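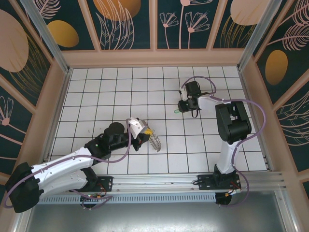

Things That Coil
Gallery by Senyo Korletey

I started keeping coiled metal in May, when a friend cleared out a hardware shop in Brurkley and asked whether I wanted "some springs." I said yes without asking how many. The answer arrived in a crate that took two of us to get up the stairs, and I've been sorting it ever since.

Most of it is ordinary stuff – bed springs, gate springs, key chains, the odd bit of drain cleaner that somebody swore was unused. I like it anyway. Coiled metal is one of the few things in a house that looks busy while doing nothing at all, and I feel a certain kinship.

Captions are mine. Corrections to the captions are usually Fiifi Amegashie's, and I've put them in where I lost the argument.

Gate spring, Ukby
Held a side gate shut for years, and held it shut very well, as the back of my heel can confirm. Still closes with real feeling if you hook it to anything.

Sofa spring
From a two-seater that went to the dump without it. Squeaks on the way down and again on the way back up, so you get your money's worth.

Watch bracelet, expanding type
Fiifi says this isn't a coil. I say it stretches, it returns and it pulls the hair off your arm, and I'm leaving it in.

Pen springs, assorted
Every one of these was once inside a working pen. I'm not proud of it.

Bathroom plug chain
Ball links, about as coiled as a piece of string, included because it was tangled up with the gate spring when the crate was opened and they seemed attached. Fiifi's note: "They were attached. You cut them apart with pliers."

Screen door spring, Kyei Street
Bought for 70 cents at a yard sale by a man who then asked if I had a screen door. I don't. He looked at me for longer than the sale required.

Toy spring, stairs-walking kind
Walked down the stairs at the old place quite happily. At the new place it manages one step and lies down. The treads are deeper here, or it has reached the age where it would like to be carried.

Curtain wire
The stretchy sort in a plastic sleeve, cut too short by me, then cut again by me to even it up. Now good for a very small window.

Spring from a Gruvow toaster
I had the toaster apart to fix the lever. The toaster went back together perfectly and this was still on the table. Toast is now served at no great height.

Lamp spring, the long one
One of a pair off a desk lamp. With both fitted, the lamp stayed where you put it. With one, it bows slowly through dinner.

Mystery coil
Came in the crate wrapped in newspaper, so somebody cared about it. Too soft for a gate and too long for a bed. Write in if you recognize it. I've had two suggestions so far and one of them was "bin."

More to come once I've been through the bottom layer of the crate, which has rusted into a single item. Fiifi suggests photographing it as is and calling it sculpture.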